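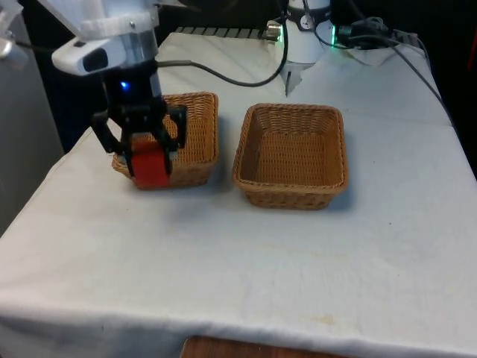
Gendlow software group, notes from the August 20, 2018 meeting

Same deal as always, I typed these while also talking, so if I got your point sideways just fix it in the shared copy. We started a few minutes late and ran over, and I skipped the part where we argued about the heating.

1. Notes from last time

Everybody was fine with the July notes except for the line saying the planner rewrite was "done." It was not done. I've changed it to "merged," and that made people happier (me included, I wrote most of it).

2. Block and basket task

This took up most of the meeting! The task itself is the one we all know by heart by now: red block, two wicker baskets, move the block from one to the other, repeat until somebody needs the arm. What we wanted to settle is where the release height should come from. Right now it's a constant in the config file, and I'll admit I'm the one who put it there back when we only had a flat tray.

The trouble is the rims. They're braided and thicker than the walls, and the collision model treats each basket as a plain box with straight sides. So the planner thinks it has more room on the way down than it really does. Two ways to go: pad the box model and live with it, or fit the rim from the depth data every time the baskets get moved. I argued for padding, got outvoted, and after sleeping on it I think the vote was right. Padding eats into the opening, and with the fingers bent outward the way they are around the block, there isn't much opening to give away.

We agreed to keep the old constant as a fallback for when the rim fit fails, but it has to write a warning to the log. No more quiet fallbacks, please. I lost most of a day in July to one of those.

3. Perception

The segmentation is happy with red on white, no surprise there. Wicker is another story. The weave makes the edges come out fuzzy, and the shadows the baskets throw on the cloth keep getting glued onto the basket mask. Somebody suggested swapping the white cloth for a darker one and I said I'd rather fix the code, because the Bruton people are going to set theirs up on whatever table they've got. There was some grumbling about this. I'll try masking by height above the table first and see how far that gets us.

Wrinkles in the cloth came up too. The plane fit is getting tugged around by the folds near the edges, so we're going to crop to the middle of the table before fitting. Easy change, should be in by next meeting.

4. Logs and the replay tool

The run archive is now at 2,277 runs and the replay tool takes forever to open it. I timed it at almost 200 seconds on my laptop, which is long enough to go get coffee and forget why I was replaying anything. Plan is to build an index when a run gets saved and stop scanning the whole folder at startup. We also want the gripper command and the measured finger opening drawn on the same plot (finally!!) with one shared clock.

Still open: whether to delete runs recorded before the time stamp fix. I say keep them and tag them. We didn't decide.

5. Release for Abu Hammour

They asked for the controller and the planner as one package. We can do it, but the message formats have to stop changing first. We're freezing them at version 3, and anything that misses it waits. The Vornorstead branch stays on version 2 until their side has tested, so please don't delete the old converters yet, even though they're ugly.

6. To do

Rim fit with logged fallback: planning side
Height mask for the baskets: me
Crop before plane fit: perception side
Run index and combined plot: tooling side
Ask Abu Hammour which install script they want: me, again
Write up the format freeze and send it to Vornorstead: tooling side

Old runs go first on the list next time, and bring your opinions on the plot colors, I'm not picking them alone.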